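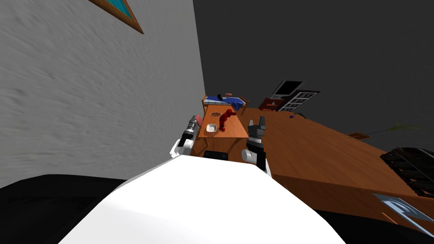
Simulated episodes are fine for volume, one visitor on the morning tour objected, but the contacts are wrong, and a policy trained on wrong contacts will push too hard on a real table. The answer from the Fonwood side was that contact parameters are varied per episode and that the simulated set is meant for pretraining only. The visitor did not look satisfied, and the point came up again after lunch.

The open day was held in January at the Fonwood building in Pisteck. The tour covered two rooms. The first holds the operator stations, the second the machines that run rendering and replay. Most of our time was spent in the first, where work on the bedroom set was in progress.

The bedroom set is one of the household groups in the Vastevero project. The robot is a white two-armed unit with a gripper on each arm, placed at a small wooden table. The table carries a red toy figure, a small white bowl and a round flat item, with a bed and shelving farther back. Operators drive both arms and work from the robot's own view. The body covers a good part of the lower view, and no attempt is made to remove it. Fonwood's position is that the policy will have to work with the same obstruction.

An episode has a limit of 85 seconds. Joint positions, gripper opening and camera images are written at 30 steps per second. The operator marks the end of the episode with a pedal, then labels it as complete, partial or discarded. Partial episodes are kept in a separate folder and are not counted toward the target, which for this set is 1,000 complete episodes. The count on the wall display stood at 409 when we came in.

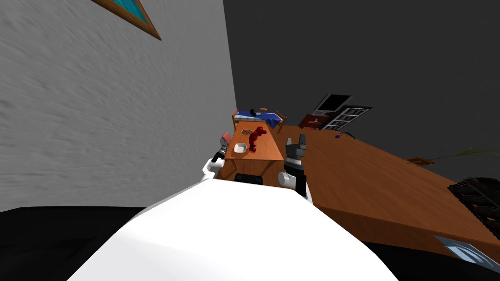

Lorna Kettleby
Integration Engineer, Damgaard

Grasping took less of the discussion than I had expected. The longer questions were on idle arms. In a task where the left gripper carries a block, the right arm has nothing to do, and operators park it differently. Early recordings had it drifting, and the first trained policy drifted too. The current instruction is to leave the idle arm still and its fingers open. Whether that is the right choice for tasks that switch hands midway was left open.

Scene variation is handled by script. Object positions, wall and floor materials and lighting are drawn at the start of each session. Camera tilt is varied as well – some of the resulting views are steep enough that operators need a few practice runs before their recordings are accepted. I tried one station and my first two attempts were discarded, both for closing the gripper too early.

Replay was shown in the second room. Each complete episode is run again from the logged commands, and an episode whose objects end up outside tolerance is moved to partial. Fonwood did not give a rejection rate. I asked for it by object type, which would be useful for our own work at Damgaard, and was told it is not broken down that way yet.

Open items from our side: the file format for gripper force, which is still changing between releases, and access to the discarded episodes. The second was refused for now. The contact parameter ranges will be sent with the next release notes.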